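Workshop > Notebooks > Textile repair > May

May, 16:40

Second day on the wool darning yarn. I wanted to know how much the Dinsa yarn shrinks before I use it on the heels of the Vestus walking socks. Last winter I did not check, and the mended heel became a hard lump after two washes.

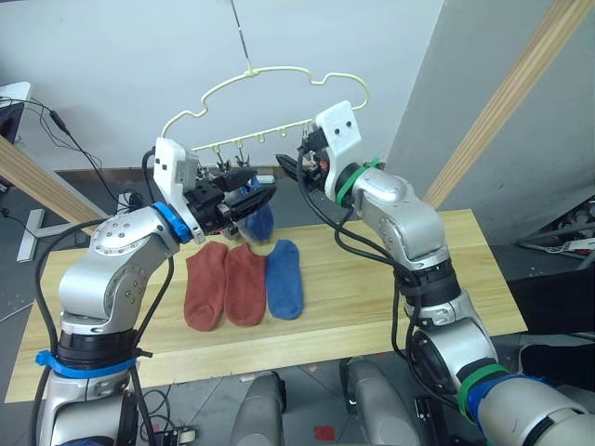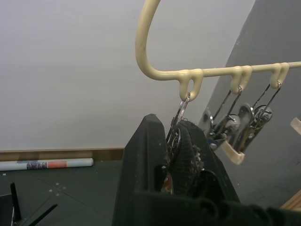
Blue sock over the table; hanger with the metal clips.

I cut a length of 170 cm, washed it at 40 degrees with the Gruditz soap and dried it flat on a towel. After drying I have 113 cm of usable yarn - the rest was felted at the ends and I threw it away. I must repeat with a new length and measure the shrinkage properly, with a knot at each end.

The darning itself: I start 2 cm outside the thin part, where the knit is still strong. Small running stitches first, then weaving across. I pulled too tight in the third row and had to open it again.

The Pumau needle is too thick for fine knit. Its eye is good, but it makes holes. Ask in the shop for a thinner one with blunt point.

Yarn for tomorrow is in the soap water since 16:15.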